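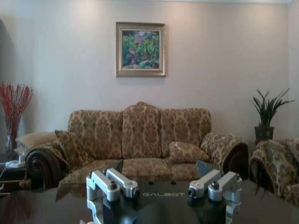

Sitting room set, seen from the robot's side, with both grippers in view.

Robot operators wanted – part-time, Rernov

Brirnovis is looking for people to guide a two-handed robot through ordinary household jobs so that a learning system can be trained on the recordings. You will work in furnished rooms like the one shown, moving cushions, tidying side tables and handing over small objects.

What the work involves
You steer both arms by hand controls and repeat a short task until you have a set of clean examples. A full shift is 100 recordings. After each one you mark it as good, poor or failed and type a line on what went wrong, if anything did. Failed attempts are kept – please don't delete them. Between recordings you put the room back to the starting layout on the task sheet, with small changes where the sheet asks for them.

Who can apply
You must be 18 or over and able to stand for long spells. Steady hands help. No programming is needed, and left-handed applicants are very welcome as we have too few of them at present. Glasses are fine.

Hours and pay
Shifts are four hours, mornings or afternoons, up to five a week. Pay is 17 euros an hour, including two paid training days. The contract runs until the end of December.

Where
Paulauskas building, second floor, Rernov. The 38 bus stops outside. There is no parking on site.

How to apply
Send a short letter and the times you can work to Indrek Vanags at the Brirnovis office, quoting reference 37. Applications are open from 2018-02-26 and we will close the list when all places are filled. The trial session lasts an hour and is paid.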